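Durora two-arm household manipulator
Progress report to the Wodham Shared Workshop Fund
July 17, 2026

1. Status against the grant

The grant covers simulation, gripper fabrication and first assembly of a two-arm robot in the Wodham workshop. Simulation is on schedule. Gripper fabrication is one stage behind. Assembly has not started and stays planned for August, subject to the parts order in section 5.

No change to the scope is requested. The base remains fixed for this phase, and the wheeled option has been dropped from the parts list.

2. Simulation environment

The simulated room was rebuilt this period. The earlier version used flat colours on every surface, and the vision module learned to rely on them. The new room has a wood-tile floor, a wall of small dark tiles with irregular black ones among them, and wood-grain panels. The dark wall is the hardest background in the set for edge detection and has been kept for that purpose.

Contact settings were also revised. Friction at the gripper jaws had been set too high, which let the arm hold a panel edge at angles that would slip on the bench. The lower value makes the task harder and the results more useful. Scores from before the change are not comparable and have been removed from the project log.

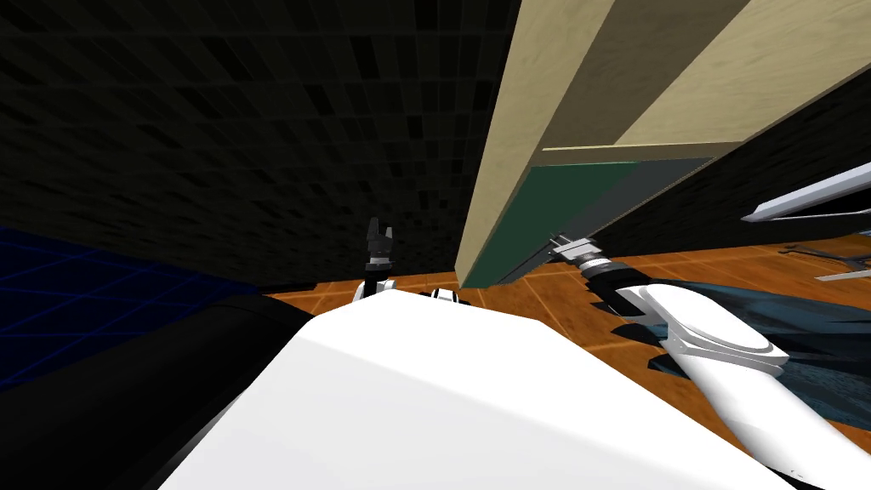 The panel task is the main test for the grant. One arm makes contact with the lower edge of a panel and moves it through a set arc while the other arm is held clear. A run is stopped if the joint torque limit is exceeded, if contact is lost, or if the two arms come within the minimum separation.

The controller was trained for 2,000 episodes on the revised settings and then evaluated on 100 runs with the panel angle varied. Most stopped runs were caused by lost contact early in the arc. Torque stops were confined to the steepest panel angles, where the forearm has little room to rotate. Loose items on the floor, including cloth, are now part of the room, and the planner treats them as keep-out zones. This is conservative and will need work before any pick-up task is attempted.

3. Gripper

The design is a parallel pair of fingers on a blocky palm housing. Three finger profiles were drawn and compared in simulation. The selected profile narrows towards a squared tip with a small bevel. It gave the most repeatable contact on thin edges and is the simplest of the three to cut on the workshop mill.

Finger faces in the model are light grey and the housing is near black. The contrast lets the vision module find the inner faces in dim light without markers, and the same finish is specified for the physical parts. A matte coating will be tested first – the polished sample produced glare under the bench lamps.

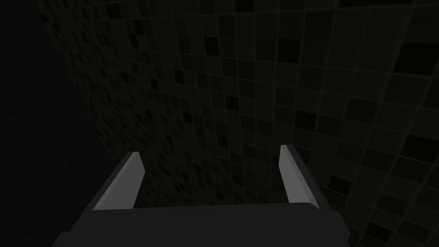

Figure 2. Gripper fingers open against the tiled wall, simulation render.

Open-position repeatability was checked in the model only. The physical check requires the finished housing, which is waiting on a replacement cutter. The drive screw and guide rods have been received and measured, and both are within the drawing tolerance.

4. Software

Motion planning runs on the Gornora control stack, configured for two arms on a shared base. The separation check was moved from the planner to the low-level loop so that it stays active if the planner stalls. The log format was changed at the same time to record the cause of every stop. An emergency stop input has been wired on the bench controller and tested with the motors disconnected.

5. Parts and budget

Joint bearings are on order from Győri. Delivery is the main risk to the August assembly date. Spending on fabrication is under budget, and $100 has been moved from fasteners to coating samples, within the limit allowed without prior approval.

6. Work for the next period

– Cut and finish the gripper housing, then measure finger alignment.
– Repeat the evaluation with a slower approach to the panel edge.
– Fit bearings and begin assembly of the first arm.
– Install the guard rail at the workshop bench before any powered motion.

The workshop's safety checklist for powered equipment will be submitted with the next report.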